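The table that ate the apartment

We bought the oval table because it had a cooktop in the middle of it. I want that on the record, because for two years I have let people believe it came with the apartment.

The idea was hot pot. We were going to be people who had friends over in July and simmered things in front of them. Danang Sutanto, who sold it to us out of his hallway when he moved, threw in three soup ladles and a speech about how his family had never eaten better. The receipt, written on the back of an envelope, says 39 for the delivery and nothing at all about how you get a long oval table around the corner of our stairwell. I have opinions on that now. So does the downstairs neighbor.

We have done hot pot on it twice.

What we do on it the rest of the time is laundry. I know there's a bed. The bed is where a normal person would fold clothes, but the bed is low and my back is not what it was, and the table is exactly the height of my elbows. So the wash comes in off the line, goes onto the table in a heap, and gets dealt with in the order of who needs to wear it. Small shirts first. Then the big ones. Then the things that are neither shirts nor pants and belong to a four-year-old's imagination, and which I fold in half and hope for the best.

The tablecloth was my contribution. It's gray with stars, from Tritley, and I picked it over a very pretty plain linen on the theory that a busy pattern hides stains. The theory is poor. What a busy pattern does is make you look harder. I have scrubbed at a star for a full minute under the impression that it was yogurt.

It also collects the outdoors. Someone walks through the yard, someone sits down, and by evening there's a bit of greenery on the cloth as if we were about to be served a salad. I used to pick these off as I found them. Now I shake the whole thing out of the window once a week and consider it gardening.

The folding itself I learned from a booklet that came with a set of drawer dividers from Usine. The dividers were returned (our drawers are an inch too shallow, naturally) but I kept the booklet, which is very stern about smoothing. You lay the garment face down, you smooth from the middle outward, you bring the sleeves in, and you do not, under any circumstances, fold on top of other things. I fold on top of other things constantly. It is a table with a stove in it. There is only so much flat.

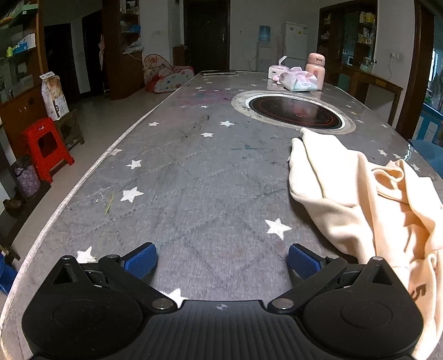
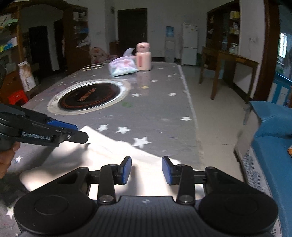 The stars, out in force on laundry day.

The far end of the table is its own country. It's where phones go to lie down, and where the wipes and the tissues live, on the grounds that they have to live somewhere and we will need them in a hurry. I've tried moving them to the shelves. They come back. I once put everything from that end into a basket, a nice one from Hadum, and within a day the basket was at the far end of the table too, with a second set of everything next to it.

Then there's the floor. The play tent was meant to be a winter arrangement, something for rainy afternoons, and it has now been up so long that I vacuum around it the way you would a pillar. The stools migrate. One is for sitting on and one is for putting bags on, and I couldn't tell you when that was decided, but if I sit on the wrong one I hear about it.

My sister, who lives in a house with a laundry room, suggests a folding station. She sent me a link to one from Hidayat, 256 before shipping, with a pull-out shelf and a little rail for hangers. I looked at it for longer than I'd like to admit. It's the same height as my table. It doesn't have a cooktop, so in that respect I'm already ahead.

Anyway, the cream one needs folding again, this time with the sleeves in, and there are still socks. We're having noodles tonight. We'll be eating them at the left side, the one with the clear bit.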